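Category: Home & Laundry > Folding, Storage, Small Spaces
3 min read

Folding on the sofa: bad habit or normal?

marblefloor_855
Hello everyone. We moved in December to a smaller apartment, and since then the sofa became my folding place. I have no big table and the bed is up a narrow stair. My sister-in-law says that clean clothes should never go on a sofa, because people sit there with street pants and the cat sleeps there (I have no cat, but she has). I would like to know how other people do it. Also, the dark things are always my problem. I leave them for last and they stay in one bundle until I need to wear them. 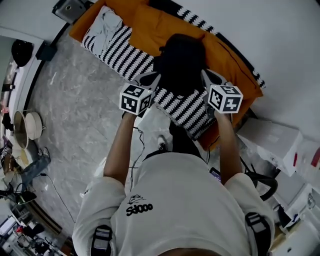

Dark bundle still waiting, one folded cloth to the left.

My order is: first the light things, then towels, then the black ones. The sofa is from Ammont, orange, with a fabric that takes lint very easily. The zigzag blanket I can wash at 40, so I thought it is enough to fold on top of it. Is it?

coltitus_fan
Nice color of sofa! I think your sister-in-law is too strict. I fold on the sofa for many years and all my family is alive. The blanket is a good idea, but then let it cover the whole seat. In your photo it is in front of the bundle and hangs over the edge, so the part where you fold is maybe not protected.

quietdrawer
I must disagree a little. For me the question is the back, more than the dirt. A sofa seat is low. When I had 400 square feet in Villanueva I also folded on the sofa and after one hour I could not stand straight. Now I use an ironing board without the iron, set to the height of my elbow. It is narrow, but for shirts it is enough.

marblefloor_855
Quietdrawer, thank you, I did not think about the ironing board. Mine is behind the door and it is very loud when I open it. My neighbor below works at night, so I do laundry in the afternoon only.

hem_and_seam
About the black clothes: turn them inside out before the wash and shake each one strongly before you fold it. Do this away from the orange fabric, or you will have the lint exchange in both directions. I also fold black things first, when I still have patience. You do the opposite, and I believe this is why they stay in a bundle.

coltitus_fan
No, no, the light ones first. If you start with the black ones your hands and the blanket are full of dark fluff and then it goes on the white towels.

hem_and_seam
If your hands are full of dark fluff, the clothes need another rinse. It is not a question of order.

flirport_anna
Can I ask about the jeans on the floor? Are they clean or for the wash? I ask it kindly, mine are also always there. I solved it with one hook on the wall for "worn but not dirty". It holds two pairs, and when the hook is full I must decide something.

marblefloor_855
For the wash. The hook I like. The wall is rented, so I will look for one that goes over the door.

quietdrawer
Over the door is fine, but put a small piece of felt behind it. Mine made a mark in the paint and I paid for it when I left.

marblefloor_855
Update: I tried the ironing board with a towel under its feet and it makes less noise on the tile. Shirts are better there. Big things I still fold on the sofa, with the blanket pulled over all the seat. I did the black ones first, sorry coltitus_fan. I finished them, but there was some fluff on one towel, so you both can be a little right.

coltitus_fan
I accept only if the towel was white.

marblefloor_855
It was light gray.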